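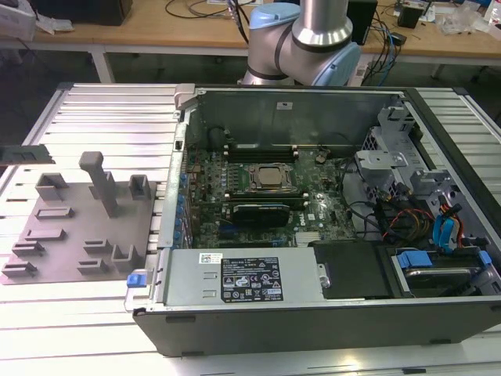 **Corey Lindqvist**
Perception and planning engineer, Rakena
Jul 15, 2020

So I spent most of this week losing an argument with a bunch of SATA cables.

Quick catch-up if you skipped the last post: we're writing software that takes old desktops apart with an arm. The perception half is called Mevo and the planning half is called Clultgate (I did not pick the names, please stop emailing me about the names). Mevo looks down at the open tower and says what's where, and Clultgate decides what to go after first and how to get the arm there without bumping into the case.

Mevo is in pretty good shape on the board itself. The processor is easy! It's a shiny square with a metal bracket around it, and the detector loves it. The memory slots are fine too. Even the coin cell, which I figured would be a pain because it's so small, comes back clean nearly every time. And the blue drive carrier is a gift. If every part inside a PC were bright blue I'd be on vacation.

Then you get to the cables. Red, yellow, black and blue, all heading down toward the drive bays in one big knot, and Mevo has opinions about every pixel of it. Our first version tried to track each wire on its own, and it would happily decide that a yellow one turned into a red one halfway down. I threw that out on Monday. The new version lumps the whole tangle into one blob with a height map on top, and Clultgate treats the blob as "soft, keep out unless I say so." Way dumber, and so much better to work with.

The other headache was the depth data. Bare silver metal is awful for it. The back wall and the drive cage kept coming back full of holes, and the planner read a hole as free space (yikes). I now fill anything missing inside the case outline with the worst guess, so a hole counts as solid up to the top of the nearest wall. That costs us some reachable poses near the cage. I can live with that for now.

On the planning side I switched how we sample approach poses. We used to draw 2000 per target, and with the tall back wall in the way a lot of those got tossed right off the bat. I bumped it to 3000 and made the sampler prefer coming in from the open side, and the planner stopped giving up on the graphics card. It's slower, though, and I'd like to get that time back by caching the collision checks between targets. The case isn't going anywhere, so why are we rebuilding it every time?

I also moved our replay logs into Huronura, so I can scrub through a failed plan and see which link hit what. Before this I was reading joint angles off a text dump like some kind of monk. It took 2 evenings to write the importer and I already found 6 bad frames where the fixture plate was offset from where the config said it should be. Half of my "planner bugs" were probably that, ugh.

Next up is the blue tab by the power supply. Mevo finds it, but its orientation flips between runs, and I think it's my labels. I'm going to redo those before I touch any more code.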